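New year, same bed

4 January 2024

Right, the decorations are down, the last of the mince pies has gone (I'm not saying who had it) and I've finally got round to the bedroom. It wasn't on any list. I went up on Tuesday to find a jumper and came down two hours later with an armful of pillowcases and a plan.

The plan was mostly about the bedspread. Some of you will remember me going on about it last April, when I saw it in the window at Trokalon and walked past it three times before going in. It's cream and quilted, with 福 printed all over it in crimson, green, navy, purple, orange, you name it, some of them huge and some quite small. The character means good fortune, or blessing, and you see it on doors at Lunar New Year. I thought well, I could do with some of that on a bed. My mum thought it was "a lot". It is a lot! That's why I like it.

It spent the whole autumn folded on top of the wardrobe, though, as we had the big winter duvet on and I'd convinced myself the two wouldn't go together. They go together fine. I don't know what I was worried about.

Washing it was another matter. It does fit in our machine, just, if you feed it in a bit at a time and lean on the door. I did it on a cool wash with half the usual liquid and an extra rinse, then hung it over two airers in the spare room with the window open a crack. It took a day and a half and I had to keep turning it, and at one point the whole lot slid off onto the floor and I said a word. But the quilting hasn't gone lumpy, which was my big fear after what happened to the old blue one.
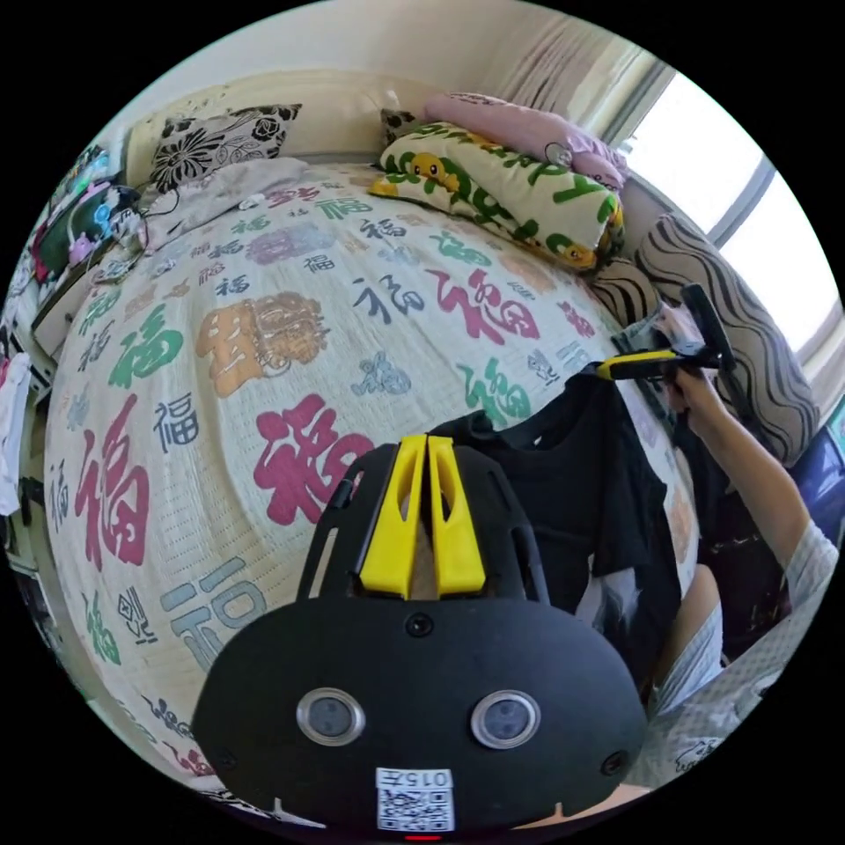

So then of course I had to decide about cushions. I have far too many cushions. My friend Ľubica Halás came for tea while I was in the middle of it and told me to pick one colour and stick to it, which is very sensible and I completely ignored her. The black floral one is staying because it goes up against the padded headboard so nicely, and I like having something a bit grown-up in the mix. The pillow with the yellow cartoon characters is staying too. I've had it for years, it's gone perfectly soft and I sleep badly without it. The pink one I keep moving about. Some days it's on top of the pile, some days it's on the chair, and I still haven't made up my mind.

The light grey blanket lives at the top end now and I've given up folding it. I fold it every morning, and every evening I pull it straight over my feet, so it may as well stay crumpled. Same goes for T-shirts, if I'm being truthful. There's always one on the bed waiting to find out if it's clean enough for another day.

What I would like next is some kind of bench or chest for the foot end, so the spare bedding has somewhere to go that isn't the wardrobe top. Zeman do one I love, but it's 330 pounds and the answer to that is no. I've been looking at second-hand ones instead and set myself a limit of 50, so it could be a long wait. If anybody has a blanket box they're fed up with, you know where I am.

I also want to sort the light by the window end, which is far too bright for reading and makes everyone look ill. Ľubica swears by her little Mikau lamp so I might borrow it for a week and see.

Next job is the airing cupboard. I opened the door yesterday, had a look, and shut it again.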